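The Case for the Ugly Little Wire Rack
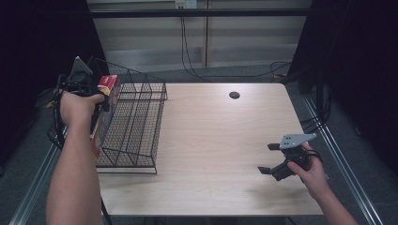 I own 12 desk organizers. I know this because I lined them all up on the living room carpet last month, when my editor asked me to write something cheerful about tidying a work table, and I had to step over them for a week afterward. Bamboo trays, a leather box with a lid that squeaks, a thing shaped like a hedgehog that is supposed to hold pens. And after all that auditioning, the one I kept reaching for was a plain black mesh rack, the kind you see in every office supply aisle in the country and walk right past.

Let me back up a little. My table at the Pakthorpe place (I rent half a floor there, above a framer) is where everything lands. Mail, sample boxes, return labels, chargers, the small flat cartons that stationery companies send me in the hope that I'll write about their notebooks. For years I stacked those cartons. Stacking feels like tidying! You square up the corners, you pat the top, you walk away pleased with yourself. Then you need the one at the bottom.

A rack with dividers does a very simple thing, it stands everything on end. Boxes, envelopes, folders, the tablet, the slim catalog you swear you're going to read. You look across the edges the way you look along a bookshelf, and you pull one out and the rest stay where they were. My mother kept her baking sheets this way and I thought she was being fussy.

I like the mesh kind for a few reasons, and looks are pretty far down the list. Dust falls through it, or at least it doesn't settle in a felt lining and live there forever. It's light, so I can pick up the whole thing with the mail still in it and move it to the windowsill when I need the table for wrapping. And I can see what's hiding at the back, which matters a lot when the thing hiding is a bill.

It does have faults. The cheap ones wobble, and some have little wire ends underneath that will scratch a nice tabletop. I learned about those on a borrowed table, a pale one from Salian that I'd been told to be careful with. Run your fingers along the bottom before you buy. If anything catches, stick on a few felt dots, the kind made for chair legs. Check the slots as well, because the spacing is all over the place from one brand to the next. Mine takes a thin carton comfortably and a fat one with some persuasion. Bring the box you use most to the store with you. Yes, you will look odd. I carried one around the Mallness home store for most of a lunch hour and the only person who cared was me.

Where you put it counts for more than which one you buy, I think. I'm right-handed and I write on the right, so the rack goes on the left. I tried it in the middle at the back for a while, very symmetrical, very magazine, and it ate the exact patch of table I needed. It also sat over the cable hole, so my lamp cord had to take the scenic route. Off to the side, then, with the low end facing you, and leave the rest of the surface alone.

That last part is the hard one, for me anyway. The minute there's a clear stretch of table I want to put a plant on it. Or a dish for paper clips, or the hedgehog. My rule since I started this piece is that the rack may hold whatever it likes and the tabletop holds only what I'm working on today. When the slots are full, something goes to the shelf or the recycling before anything new comes in. I've broken the rule twice, both times with catalogs.

I did try a fancier version, the Hinum, which is powder-coated steel with adjustable dividers and comes in a color they call oatmeal. It's handsome and it's solid, and I spent an entire evening adjusting the dividers when I should have been answering mail. It has gone to my sister's kitchen, where it holds cutting boards and looks very happy.

The other ones are in a bag by the door for the March swap, if anybody in Pakthorpe is in the market for a hedgehog.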